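Jan 20, 2019

Three weeks back in Tridham and I've done almost nothing with my evenings except play it. I stopped in July when our guild fell apart, and I had 2,000 gold, a half-levelled priest and no real wish to see any of it again. Then Mamta Pal messaged to say the old group was running the Brongate dungeon on Thursdays and they were short of a healer.

So I'm the healer again. I'd forgotten how much of the job is watching green bars and not the fight. We went in as five: Mamta tanking, Akash and Rajitha on damage, Michalis on whatever he felt like that night, and me at the back running out of mana.

The first two bosses haven't changed. The third, Stenov, has. He used to put one curse on the tank and you could clear it whenever you liked. Now it jumps to the nearest player when you remove it, so everyone has to spread out first. We wiped nearly 30 times over two evenings before we got that right. Most of those were my fault – I have the cleanse bound to a key I press out of habit.

What worked in the end was Akash calling the curse out loud and me waiting until he said "clear". Rajitha stood on the stairs, out of range of everybody. He went down with Mamta and Michalis dead on the floor and we all got 59 silver and a pair of cloth gloves that none of us could use except me. I'm wearing them now. They're slightly worse than the ones I had but they match the robe.

I still think the levelling is too slow between the harbour and the marsh. The new map is better, although it hides the flight points until you zoom right in. The auction house search is as bad as ever.
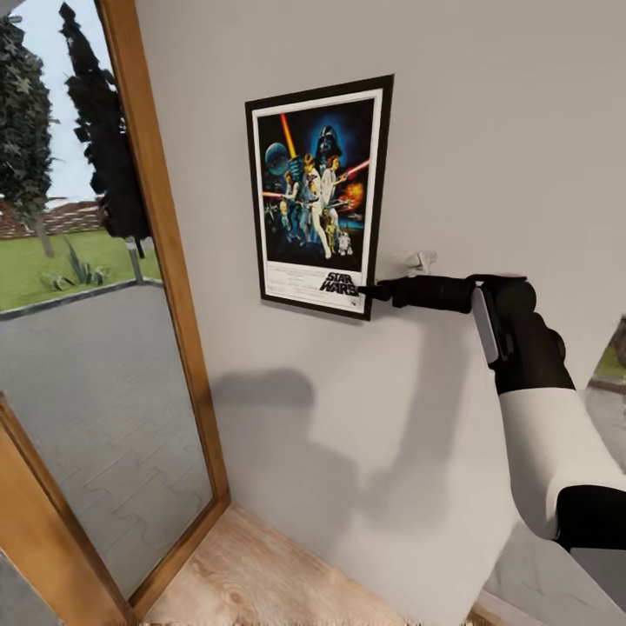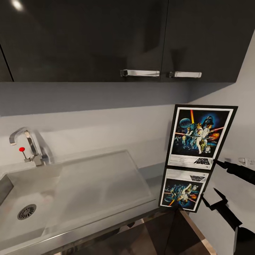
Star Wars poster, then the black kitchen cabinets

Next Thursday we're trying the Costa wing, which Michalis says is easier. He said that about Stenov too. If anyone reading has a decent mana potion recipe that doesn't need marsh lilies, please leave it in the comments.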